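Stomel staff kitchen, Butt building
Monthly safety checklist: Groseler kitchen arm and the people who work beside it
Completed by: Fouzia Malik
Date: 19 Jan 2019

1. Stop button within reach of the sink and of the door
Yes
Comment: Both work and both were pressed today. The one by the door had a tea towel hanging over it again, so I have moved the towel hook along the wall, and I'd be very grateful if it could stay where I've put it.

2. Floor tape clear and unbroken
Needs attention
Comment: The tape has lifted at the corner where the trolleys turn in. I have stuck it down for now, but it wants replacing properly before the April deep clean, when everything gets scrubbed and the new tape would only come up with the old.

3. Arm parked when the room is left
Yes
Comment: Everyone I asked knew how to park it, including the two early starters, who learnt it from each other and do it rather more neatly than I do.

4. Arm speed set to the lower limit while people are present
Yes
Comment: It is slow, I know, and I have heard all the jokes. Putting away a full rack takes it nearly 19 minutes. Please leave the speed alone all the same. If the rack is in your way, wheel it to the side and come back to it.

5. Finger pads clean and firmly fitted
Yes
Comment: Wiped with the Trustar cloths only. The spray makes them slippery, as we found out with the gravy jug.

6. Knives kept out of the arm's drawers
No
Comment: I found 3 small vegetable knives in with the serving spoons. They have gone back on the rack by the board. I do understand how it happens at the end of a long lunch, but it is the one item on this sheet I would ask you all to be strict about, please.

7. Staff trained and signed off
Partly
Comment: There are 4 people still to sign, all from the evening team. I will stay on one night and do it with them over a cup of tea so that it doesn't eat into anybody's break.

8. How people are getting on
Comment: This box isn't on the printed form, but I have added it every month and I mean to carry on. The bending is much less than it was and several of you have said your backs are thankful for it. On the other side, the washing-up used to be where the day's news got passed round, and some of you miss working in pairs there. I have asked whether the afternoon shift can keep two people on together for the last half hour, and I'm waiting to hear. If you feel you are spending your day tidying up after the arm, do come and tell me, because that is as much my business as the tape on the floor.
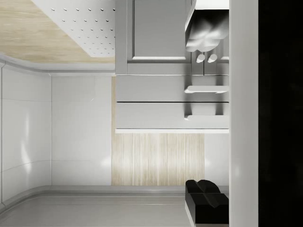 9. Drawers and cupboards, before any new task is passed for the real kitchen
Comment: Any new job for the arm should be gone through on the simulator first, with someone from the kitchen sitting in, as it is the kitchen staff who know how a drawer gets used on a busy day. Handles deserve a good long look. In the simulated kitchen the two grey drawers have long white bar handles, one over the other, while the narrow cupboard section above has a pair of small round knobs, and I would like bars and knobs checked as separate items, please, with a separate signature for each. Low work needs the same care; the black gripper is right down by the floor there, at a height where one of us might be kneeling with a cloth. Marked as open until I have sat through a full run myself.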